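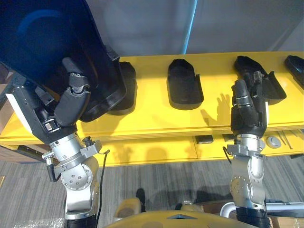 第二轮：换手

夜里又改了一遍记录表。表头还是上一轮的，懒得动。

黄桌子，黑托盘靠后沿排着。左臂先拿蓝壳，右臂去够托盘。流程就这么点。上一轮用的是Gostside的两指夹爪，壳子边太滑，夹得住，翻不动。一翻就往下溜。记了一页，全是“溜”。

所以换了五指的。黑色，Fandutik的，箱子到的时候少一包螺丝，从旧夹爪上拆了两颗顶着。拧紧，插线，上电。手指自己抖了一下，像人睡着以前那种抖。

我没跟谁说这个。表上没有这一栏。

力度先给到80。壳子响了，塑料那种闷响，赶紧停。降。再降。降到后来指头只是弯在边沿上，看着像没使劲，可它就是抬起来了，歪着，里子朝上。我站着没动，怕地板一颤它就掉。

没掉。

记：左手，蓝壳，抬起，通过。

右手麻烦。控制器是Shaikh的旧版，左右两边差一点点延时，左手停了，右手还在想。它的影子先到桌上，指头张开，比手本身还早。我盯着影子看了半天，忘了按计时。这条作废，重来。

重来。右手往托盘里探，指尖碰到泡棉边，退回来。再探，再退。夹爪不会这样的，夹爪碰到了就是碰到了，闭合，完事。五指的这个老像在试水温。参数里有个接触阈值，我知道，调高就好了。手都放到键盘上了，没调。

想再看一次它退。

Wedville那边发消息来，问结论，问到底哪个好，早上就要。我回：还在测。对方回：那就先给个倾向。

倾向。打了三行，删了。

夹爪那一轮，6次，数据干净，曲线一条一条贴在一起，谁看都喜欢。五指这一轮乱七八糟，有一次抬到一半停住，我以为死机了，跑过去看，它又接着抬。日志里那段是空的。2秒，什么都没有。没有指令，没有报错，没有回读。我把日志翻了三遍，空的就是空的。

可能是线。腕子后面那根线绕得太大了，扯到了也说不定。拿扎带收了一下，又跑一遍，没停。好，就是线。写上：线缆干涉，已处里。

写完又觉得不对。线扯到了应该有报错的阿。

不管了。

最后一遍，两只手一起。左手托着壳，右手伸向斜着的那个托盘。墙上那道细细的蓝光一直落到桌面，我关灯关了一半，又开回来，视觉标定认这个亮度，换了又得从头做。

右手伸进去，碰到边。

没退。

停在那儿。左手也停了。壳子斜在半空。我看屏幕，指令早就发完了，下一步是闭合，状态写着“执行中”。手指没动。我也没动。鞋底在地毯上粘着似的，一步都迈不出去。心里数，一，二。

然后闭合了，托盘起来一点，放下。通过。

日志拉出来，又是那么一段空，2秒，跟上次一样长。

手机又亮，Wedville：倾向呢？

我打：建议用夹爪。稳定，数据好，便宜。每个字都是真的。发送。

发完去断电，手搭在开关上。桌上那个影子还张着指头。我把自己的手伸过去，影子叠上去，大小差不多。等了一会儿。

先没关。把表往下拉，加了一行，第三轮，栏目空着，型号填的还是五指。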